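3.2 Places where repair work is done

The interviews in this part of the study were made in two towns, Bokumance and Brotisstead, with people who repair things for payment or who did so until they retired. We asked each person to tell us how they learned to judge a surface by hand and by eye, and which words they use for this judgment. The question was simple, but the answers were long. Several participants preferred to speak about a material that they know well and only later came to the words.

Metal was the material that participants named most often. They separated "dead" metal, which gives no sound under the knuckle, from "clean" metal, which can be wiped and used again. A third word, "quiet", was used in Bokumance only. It refers to a surface where the light moves slowly when the head moves. One participant applied it to brushed aluminum and said that grooves make the surface easier to read, as the eye can follow them from one side to the other (Figure 4). 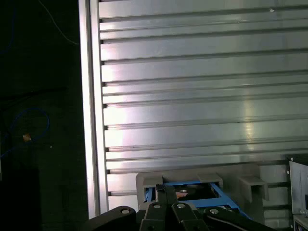
Figure 4. Grooved aluminum profiles with a brushed surface, meeting an upright rail at the left.

3.3 Words that are learned and words that are inherited

We divided the collected vocabulary into two groups. Inherited words came from a parent or from an older worker, and the participants could usually name this person. Learned words came from manuals, from suppliers or from vocational school. The border between the groups is not sharp. The word "play", used for the small movement between two joined parts, was called inherited by four participants and learned by others in the same trade.

Manurung, who collected the material in Brotisstead, found that inherited words are used mainly when the speaker is touching the object. When the same person describes the object from memory, learned words become more frequent. In her field notes she gives the case of a watch repairer who said "tired" with the spring in his fingers and "fatigued" a few minutes later at the kitchen table. We do not claim that this difference is present in every trade – our sample is too small for that – but it returned in both towns and we consider it worth further study.

The vocabulary for joints was richer than we expected. Participants spoke of joints that are "polite", "lazy" or "deaf", and most of these words describe how the joint answers to a small push. Screws had fewer names. They were mostly described by what they hold, and a participant would say "the one for the arm" or "the one on the end" before giving a size. 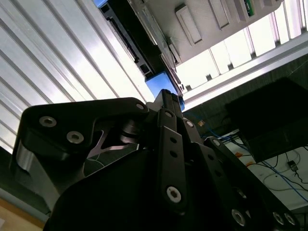
The age of the speaker had less influence than the years spent in the trade. A participant who began repair work at a late age, after a career in the post office, used almost as many inherited words as those who grew up in a workshop. She explained that she had worked for seven years beside one older colleague and took his words together with his tools. In contrast, two participants from repair families used hardly any inherited words, and one of them said that his father did not speak while working.

We also asked whether the words were ever written down. In most cases they were not. One exception is a repair book kept at a shoe and bag workshop in Brotisstead, where 71 entries contain at least one word that we had classified as inherited. The last of these entries is dated 21 Mar 2019 and describes a strap as "thirsty", meaning that the leather needs oil. The present owner reads this book with new workers, and in this way the inherited words also become learned ones. We return to this case in Section 4, where the written and the spoken forms are compared.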